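Progress report no. 2 - Loltov Reading and Supper Room
Period: August to January
Prepared by: Marina Karamanlidis
For: Braltov small grants desk, attn. Orestis Stefanou
Date: January 22, 2023

Sorry this is short, we open again tomorrow and I am writing between deliveries. Full receipts are in the folder Savvas sent over.

Where we are

Room is in use. Walls done, tables done, shelving half done. Supper sessions running, book loans running but behind (see below). Spent so far is inside the budget line for fittings, and a bit over on tableware, explained further down.

Red walls stayed. We had talked about painting over them in the first report but Stamatia got three quotes and none were worth it. Money moved to table tops instead, with your OK by email. Gray marbled surface, wipes clean with a cloth, doesn't show every pencil mark the way the old white ones did.

Table kits

Each table is meant to have its own kit so the kids don't queue at the counter. A kit is bowls for the meal and one green organizer for books, cards and loan slips. Bowls go out in the middle, organizer goes in the back corner, left side. Same at every table so anyone can set up.
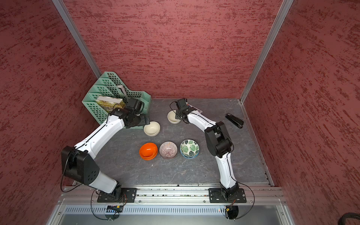 Setup used to be the slowest part of the evening. With a fixed spot for everything it now takes one person and can be finished before the doors open. Savvas wrote the layout on one page and taped it inside the cupboard door, which has helped more than the training evening did if I'm fair.

Tableware: first order from Koyama came in short, so we bought the rest from Clamo at a higher price. We now hold 194 bowls, including spares. Overspend on this line is 30 dollars. We are not asking for more, it comes out of our own petty cash. Mixed sizes in the delivery, doesn't matter for serving, but they don't all stack together so they take up two cupboard shelves when we planned for one.

Books

Target was 500 titles on loan or ready to loan by the end of the period. We are not there. Cataloging is the hold up, Orestis Margaritis is doing it alone and he has exams. The books themselves are in the building, in boxes, sorted by age.

What does work is putting a book out at the table. Children pick it up while they wait for food, and often want to take it home. So we are shifting some of the shelf effort into the organizers and changing the titles over every couple weeks.

Organizers

Bought 50. The stepped shape is good, small things at the front and tall things behind, and the compartments are deep enough that a picture book stands without falling over. Light too, younger ones can carry one. Two problems:

- loan slips slide down behind the books and get lost. Trying a clip.
- they turn into a catch-all by the end of the night. Napkins, hair ties, a spoon once. Needs emptying every time, and it has been added to the closing list.

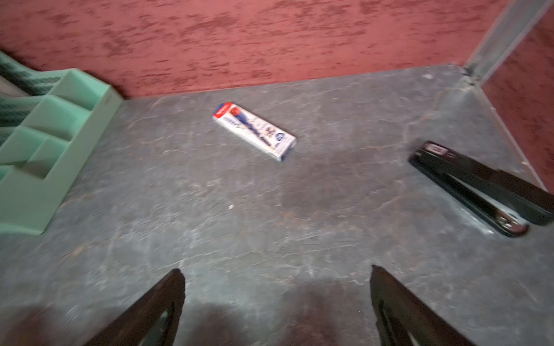
Still to do

1. Finish shelving on the long wall. Brackets are here, boards are not.
2. Second person for cataloging, even a few hours. Stamatia is asking at the college.
3. Label the organizers by table number so they go back to teh right place.
4. Replace chipped bowls from the spares and keep a tally, we haven't been.
5. Decide on the closing time for spring.

Request

Please could we move the unspent part of the printing line over to book covers. The printing was for posters and we haven't needed them, sessions fill up by word of mouth. Would need a yes or no before the next order goes in.

Next report will come from Savvas Margaritis as I am away. Call the office if anything is missing from the reciepts folder.

M.K.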